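Open Day Planning, Minutes
30 August 2018

Present: H. Okonkwo (chair), W. Cabrera, K. Balogun. Apologies: C. Eze.

1. Demonstration cell
W. Cabrera reported on the Trirnis cell. The demo task is board handling at the white slot panel, with the gripper holding a narrow green circuit board by its lower end. Cycle to be repeated for each visitor group.
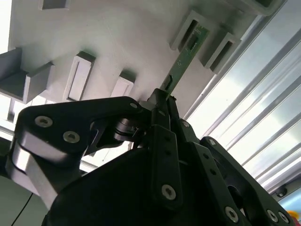

2. Visitor numbers
More than 200 registered. Groups limited to 7. K. Balogun to issue time slots.

3. Next meeting
November, room 4. C. Eze to circulate the floor plan beforehand.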